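11/05/2023

Small parts day. Finally got back to the Flolunis bits, which have been floating around the shop since February, and I wanted them sorted before Archie starts the second build. (Archie, if you're reading this, please don't move anything until you've read to the bottom!)

Started with the knobs. They're all grey metal with a machined face, and I'd been treating them as the same part, but two of them came from the Laing order and the bore is a hair tighter. I've put a dot of marker on the underside of those. Tried one on the test shaft and it needed a good shove, so I'd ream them before fitting. Lorna reckons a 3 mm reamer will do it. I reckon she's right, but I'd still do one first and check.

Rods and the little coppery fittings are staying together at the back of the yellow shelves. Keep them together, please, I spent 40 minutes last time hunting for a fitting that was in my apron pocket. The dark brown square blocks are in front, laid out in a square so I can see at a glance if one walks off.
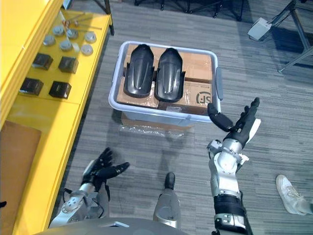 Black shells next. They can ride on top of the cartons in the clear bin for now, but I don't want the lid forced down on them, the side tabs are the weak spot and Prilach want 13 bucks each for replacements. Might line the bin with some of the old grey foam if Lorna hasn't used it all.

Still to do: ream the tight knobs, ring Rultanden about the missing washers, find the other marker.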